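Erst die Tücher, dann der Katalog
Ein Plädoyer für kleinere Bestellungen
5. Juni 2024

Ich freue mich jedes Jahr auf die Haushaltsrunde bei Itine, und das meine ich ernst! Wann darf man schon darüber streiten, was ein Roboter im nächsten Jahr lernen soll? Nur fangen wir fast immer am falschen Ende an, nämlich bei Traglast, Reichweite und Rabatt. Ich würde mit der Wäsche anfangen. Wer Stoff greifen will, muss wissen, was zwischen den Fingern passiert, und davon hängt ab, wofür das Geld gebraucht wird. 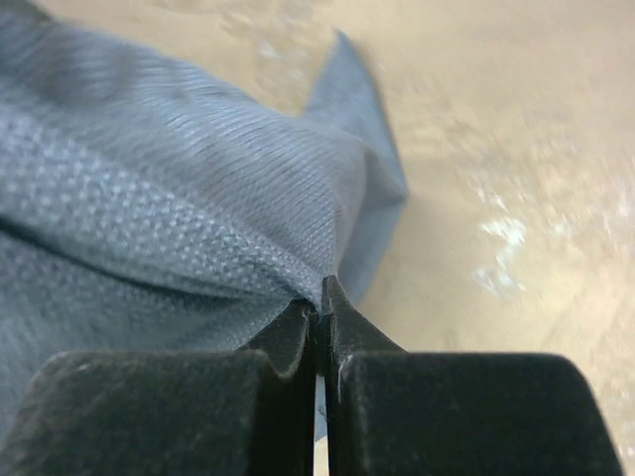
Fustel: Schön und gut, aber Finger sind der kleinste Posten. Bei uns haben Wartung und Ersatzteile den Plan gesprengt, die standen mit 6 Prozent drin und lagen am Ende bei 13.

Der Einwand sitzt, und er passt zu dem, was ich vorschlage. Verschleißteile gehören von Anfang an in den Antrag, mit eigener Zeile. Für unser Vorhaben Brusto stehen zwei Angebote im Raum, eines über 223 Tausend Euro, eines über 245. Das teurere enthält Ersatzgreifer, Kabel und Schulung, und ich finde es (trotz der Zahl!) das bessere.
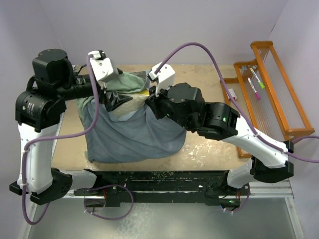

Dazu käme eine Probephase bis September, mit den eigenen Textilien auf dem eigenen Tisch. Danach erst die zweite Station bestellen. Ja, das kostet Zeit, und der Mengenrabatt ist dann womöglich weg. Dafür wissen wir, welche Greifer wir nachkaufen wollen und wie viel Platz so ein Armpaar im Alltag braucht. Ich kann es kaum erwarten, diese Liste zu schreiben.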